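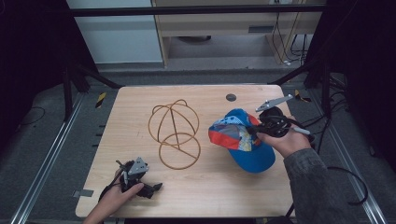
Teaching a robot to handle soft goods has long required the robot itself to be present for every lesson. Researchers at the Luston laboratory in Cultbridge have taken another route, recording people who work with grippers held in their own hands. In one task, a blue cap is pinched at its edge by the right gripper beside a copper-colored wire hat stand, while the left stays free. The group collected 760 demonstrations in this manner and trained its control policy, Virk, on 600 of them. In 200 trials on a two-armed robot at Zurkinstead, the policy failed 13 times, mostly when the brim faced away from the stand.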